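Breakfast Bench Inspection Checklist, Two-Arm Cell
Site: Prundstead
Date: Saturday, April 29, 2023
Task software: Coda, build 885

1. Arm bases tight on mounts: OK
2. Status lights green: OK
3. Emergency stop, both arms: OK
Comment: Tested 4 times. 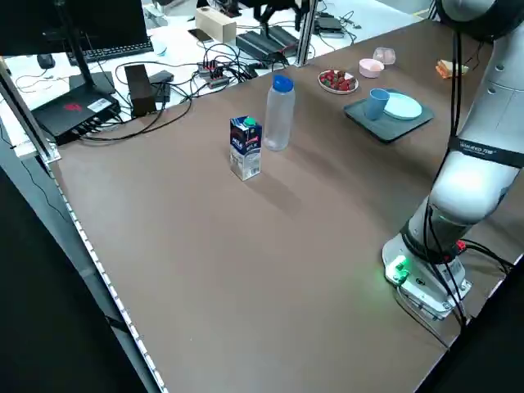

4. Items set out: OK
Comment: Start layouts should stay as awkward as a real kitchen counter. The milk carton and the water bottle are side by side, so the gripper has to take one without tipping the other. Keep that layout for the next run.

5. Cables clear of arm travel: NEEDS WORK
Comment: Add clips before the next inspection. Kofler clips fit the rail.

6. Grip force limit at setting 2: OK
Comment: Fine for bread and bottles. We have no setting we trust for eggs.

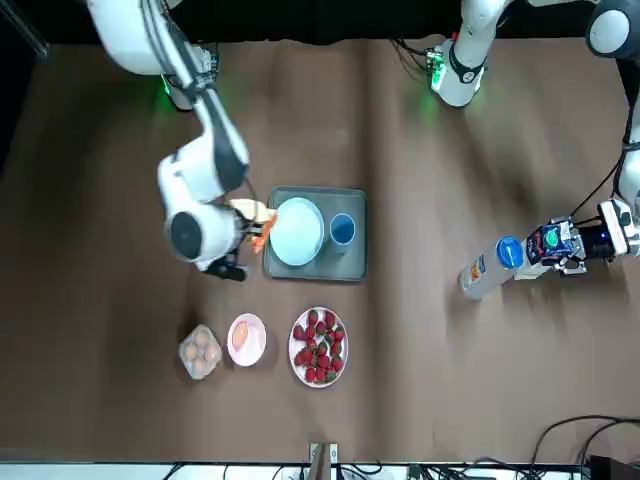 7. Arm-to-arm spacing in software: OK
Comment: The limit is 200 mm. It slows the work down. A person would set this breakfast in a fraction of the time.

8. Food handling: NOT PASSED
Comment: Gripper fingers have no washable covers. Drumora quoted a set for November.

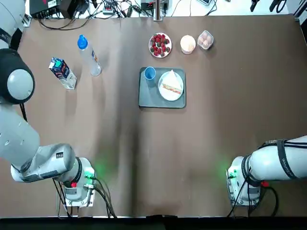 9. Ready for unattended use: NO
Comment: Supervised trials only. It can do parts of the chore, but someone still has to stand at the stop button.

Reinspect after item 5 is closed.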